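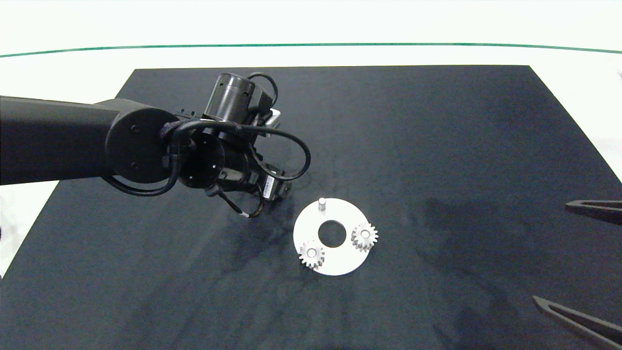 Bonsoir à tous, je me suis enfin lancé dans le petit train planétaire Jevby dont je vous rebats les oreilles depuis novembre ! Avant de graisser, j'aimerais vos avis sur l'ordre de montage. Chez moi les deux petits pignons sont posés sur la couronne blanche, de part et d'autre du grand trou, et la goupille se dresse tout près du bord. Je pensais mettre le pignon central en premier, mais la notice est muette là-dessus.
pignon53, 3 mars 2019

Drusemier
Belle entreprise ! Pour ma part je pose toujours les satellites d'abord, puis le central en le tournant doucement, il trouve sa place tout seul. Et le tapis sombre, excellente idée, on retrouve les petites pièces claires sans se mettre à quatre pattes (je parle d'expérience, hélas).

Yagi
Pas d'accord avec Drusemier, désolé. Sur le mien j'ai marqué une dent en forçant comme ça. Central d'abord, et on ébavure au papier 800, puis au 1000 si on est patient.

Drusemier
Au 1000 sur du plastique, tu enlèves du jeu là où il en faut !

pignon53
Merci à vous deux, vraiment. Mes pignons sont gris clair et je n'ai aucune idée de la matière, alors je laisse le papier dans le tiroir. Je prends une noisette de graisse Pernine et je vous raconte la suite.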